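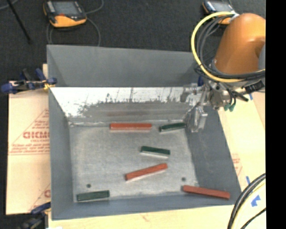
Good morning, and thank you for inviting the Vitale Toy Library to speak. My subject is how a lending service chooses toys for children under five, and in particular how we came to reduce the share of plastic on our shelves. Parents often suppose that a good toy must do a great deal. Our experience at the library suggests otherwise. A few plain bars in red and dark green, such as those in the grey bin on the opening slide, would keep many three-year-olds occupied for a long afternoon, as a road, a fence or a row of beds. We try to buy with that in mind.

(Pause. Next slide.)

The library was founded by Viola Melis, who remains its director. It opened with 88 items, nearly all of them given by local families. The catalogue now stands at 2517. Growth of that kind is welcome, but it brought a difficulty. Most donations were moulded plastic, many had lost parts, and a good number needed batteries that members did not wish to buy. In December of our second year the board asked for a written policy on what we would accept.

(Next slide: the policy.)

The policy is short. We accept wood, cloth, felt, wool and metal without further discussion, provided the item is sound. We accept plastic where no reasonable alternative exists, as with bath toys and certain aids for children with additional needs. We do not accept anything with a loose battery cover. Soft toys must survive a wash at 60 degrees, and the label is checked at the desk before the item is entered.

Dolls deserve separate mention. Members told us that the dolls on loan did not look like their children. We therefore placed an order with Hestix, a small workshop that knits dolls from undyed and plant-dyed wool in a wide range of skin tones, with hair that can be plaited. They are more costly than shop dolls and they take longer to arrive. They are also borrowed more often than any other item in the soft toy section, and repairs can be done with a needle at the front desk.

(If time is short, leave out the next paragraph.)

Settimio Ferraro looks after repairs. He asks that I pass on two requests to any library starting out. First, buy from makers who will sell you spare parts; Stonero does so for its pull-along animals, and the wheels fit without tools. Secondly, keep a record of what breaks. Ours showed that string was the weak point on most wooden toys, and we now replace it on arrival.

(Next slide: costs.)

A family membership allows the loan of 2 toys at a time for three weeks. Late returns are not fined. We ask instead that the family telephone us, and most do. The Horisex fund has met our rent for the coming year, and the remainder comes from subscriptions and the spring sale.

I should be glad to take questions on the policy, on suppliers, or on cleaning. Copies of the repair sheet are on the table by the door. Please take one for each site.

3 comments | 14 shares

This site uses cookies to improve your visit. Accept | Manage settings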